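We use cookies to remember your settings. By continuing to read you accept this. [Accept] [Settings]

Speaker notes: Open Day at Bedness, what we showed and what visitors asked
Speaker: Senyo Bawa
Last updated: February

Slide 1. Start

Say hello, say my name, say I work on data collection at Drilura. Check that the back row can hear.

The talk covers the open day we ran at the Bedness house. I'll go through how the visit was set up, what people got to try, and the questions that came up most. 20 minutes, then questions. If the clicker fails again, use the keyboard.

Slide 2. Why a house

Most people in this room have seen a robot demo on a clean table with colored blocks. We did those for years. They look good and they tell a visitor very little about laundry, kitchens or bedrooms.

So for this visit we used a furnished room and let the household things stay. Bedding, pillows, plush toys, packaging. Soft things are hard to grip and hard to let go of. They change shape when you touch them, and a program trained on stiff boxes has a bad time with them.

Slide 3. The hand-held tool

Explain the tool before the task. It is a gripper with two fingers that a person holds and works by hand. There is no robot arm attached. The person does the job, the camera on the tool records it, and the recording is used later to train a robot with the same kind of fingers. 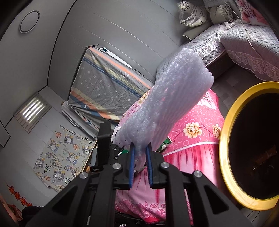

Visitors expected the tool to be heavy. We passed a spare along the row so everyone could feel the weight and open and close the fingers. Do the same today. The spare is in the gray case under the lectern. Ask people to keep their fingers out of the linkage.

Point to make on this slide: a light, bulky object is a different problem from a small one. With bubble wrap, you can only hold one part of it, and the rest goes where it wants. The person holding the tool corrects for that without thinking. Those small corrections are what we want in the recording.

Slide 4. How the visit ran

Groups were kept small because the room is small. Each group got 12 minutes in the room and then moved on to the Pearce screen in the hall, where they could play back recordings. Pearce is our name for the viewer software. It has nothing to do with the town.

Order in the room:
- short safety talk at the door
- one of us does a task slowly
- a visitor does the same task
- a second visitor joins with the other tool

We had planned to run the last step only with staff. The first group asked to try it and it went fine, so we left it in for everybody.

Slide 5. Working with 2 grippers

Slow down here. This is the part people remember.

One gripper can pick up and put down. For a lot of house jobs you need one to hold and one to pull, open, or turn. Both sets of movements have to be recorded against the same clock. If the clocks drift, the recording shows one hand letting go before the other has taken hold, and it can't be used for training.

Grallora is the box that keeps the clocks together. Do not go into the electronics unless someone asks. The short version is that both tools send a time signal and the box compares them.

Fruit peel is a good test piece for this. It is cheap, it tears, and no two bits have the same shape. The fingers need to close enough to keep it from slipping, and a hard squeeze will crush it.
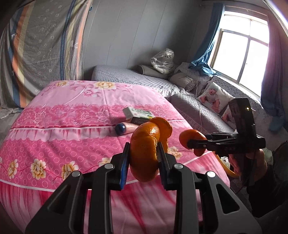 Two grippers, each holding a piece of orange peel, over the bedspread.

Mention the background too. A patterned bedspread is harder for the software than a plain one. Flowers, bands and borders all give it edges to get confused by. A visitor asked why we didn't put a white sheet down. Answer: people have patterned bedspreads.

Slide 6. Questions we got

Does it film people in their homes? Only with signed consent, and anyone can ask for a recording to be deleted.

Will it make a bed? Not yet. Pulling a cover straight works some of the time in our tests. Corners do not.

How long does a person need to learn the tool? Most visitors could pick up a soft object within a few tries. Good recordings take longer. We give new staff two days of practice before we keep anything.

What does it cost? Refer them to the Drilura desk. I don't have the price list.

Slide 7. What we would change

More chairs in the hall. People waiting for the room stood in front of the Pearce screen and blocked it.

The safety talk should be shorter and printed on a card.

Label the spare tools. Two of them went home in the wrong cases and we spent a morning sorting them out.

Slide 8. Close

Thank the Bedness hosts for the use of the room. Sign-up sheet for the next visit is by the door. Leave the contact slide up during questions, and collect the spare tool before people leave.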